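Marcas blancas de vasos en mesa barnizada, ¿cómo las quito?

Foro Casa y Arreglos > Madera y muebles

lola_gallardo
Publicado el jueves a las 23:10

Hola a todos, a ver si me echáis una mano que estoy desesperada. Tengo una mesa de comedor de madera clara, barnizada con brillo, heredada de mi tía. El fin de semana tuvimos gente en casa, bebidas con hielo, nadie usó posavasos (yo tampoco, lo reconozco) y al día siguiente cercos blancos por todas partes. Sobre todo en el lado de la ventana.

Los vasos eran de plástico transparente, de los de fiesta, de esos que sudan muchísimo en cuanto les echas hielo.

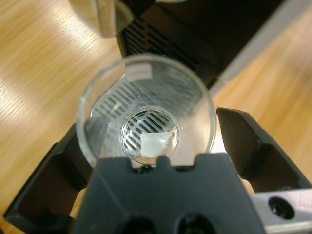 Lo que he probado hasta ahora: bayeta húmeda con jabón neutro, nada. Un limpiador de muebles que tenía por casa, el de Nutix, tampoco, brilla más pero el cerco sigue debajo. Y mi cuñada dice que mayonesa, que se deja toda la noche y listo. Me da un poco de asco y además no sé si mancha.

No quiero lijar. No tengo lijadora ni garaje, vivo en un piso. Y me han pedido 400 euros por rebarnizarla entera, que la mesa no los vale aunque le tenga cariño.

Dudas:
– ¿la mayonesa funciona o es leyenda?
– ¿lo de la plancha es peligroso? He leído de todo
– ¿cómo sé si es barniz o goma laca? porque en un vídeo decían que cambia mucho

Gracias de antemano, y perdón por el tocho.

barniz_y_paciencia
3 respuestas aceptadas en esta sección

Buenas. Si el cerco es blanco tienes suerte, es humedad metida en el acabado, no ha llegado a la madera. Si fuera negro o gris oscuro ya sería otra historia, ahí sí toca decapar.

Primero lo del acabado. Coge un bastoncillo con alcohol y prueba en un sitio escondido, la cara de dentro de una pata por ejemplo. Una gota, esperas un par de minutos y tocas. Si se queda pegajoso es goma laca y con calor ni te acerques. Si no pasa nada, barniz sintético o poliuretano, más duro, aguanta mejor.

Luego, por orden, de menos a más bruto:

Secador. A temperatura media, a un palmo, moviéndolo todo el rato. 10 minutos por cerco y paras aunque no haya salido del todo. Dejas enfriar y miras. Muchas veces con esto basta, sobre todo si la marca es de hace pocos dias.

Plancha. SIN vapor y sin agua dentro, vacíala antes. Un trapo de algodón blanco doblado encima de la marca, plancha al mínimo, pasadas cortas de 2 o 3 segundos y levantas a mirar. Peligroso si te despistas. No contestes al teléfono con la plancha encima, así me cargué yo una mesilla. Y nada de trapos con dibujos estampados, que el dibujo se transfiere.

Aceite o vaselina. Es lo mismo que la mayonesa, lo que hace algo ahí es el aceite, así que ahórrate el olor. Una capa fina de vaselina, la dejas toda la noche, por la mañana retiras con un paño seco. En barniz duro hace poco, te aviso.

Si todo falla, pulimento muy suave, del de coche para microarañazos, con paño de algodón y siempre en la dirección de la veta. Poquito. Ojo que con acabado brillo se nota si insistes solo en un punto, luego hay que repasar toda la zona para igualar.

Para mirar cómo va quedando, agáchate y mira la mesa de lado, con la lámpara encendida. De frente el reflejo te engaña y crees que ya está.

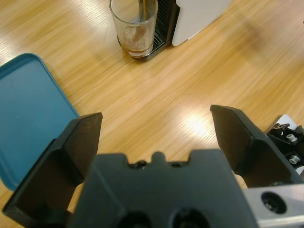
Cuando termines, cera en pasta incolora, una mano fina, dejar secar y sacar brillo. No la vuelve impermeable pero te da unos minutos de margen la próxima vez. Y ni se te ocurra bicarbonato con estropajo, que lo recomiendan mucho por ahí y deja el barniz mate para siempre.

trinorham
Miembro nuevo

A mi la mayonesa me funcionó, toda la noche y adiós. Mesa de pino. El olor se va con un trapo con un poco de jabón. Igual tuve suerte, no sé.

Posavasos de corcho y fin del problema. Yo los compré en Skastmont, baratos.

lola_gallardo
Actualizo por si le sirve a alguien. Prueba del alcohol hecha en la pata, no se quedó pegajoso, así que entiendo que barniz. Secador en los cercos de la ventana – se han ido casi todos. Quedan dos más cabezones cerca de la esquina y con esos voy a probar la plancha cuando tenga la tarde libre y nadie que me interrumpa. La vaselina la puse una noche en uno y ni fu ni fa.

¿La cera hay que darla antes o después de la plancha? Supongo que despues pero prefiero preguntar.

barniz_y_paciencia
Después, siempre después. Si enceras antes, el calor derrite la cera y se te queda en el trapo, y encima te deja un rodal. Espera un día entre una cosa y otra, que la madera se quede tranquila.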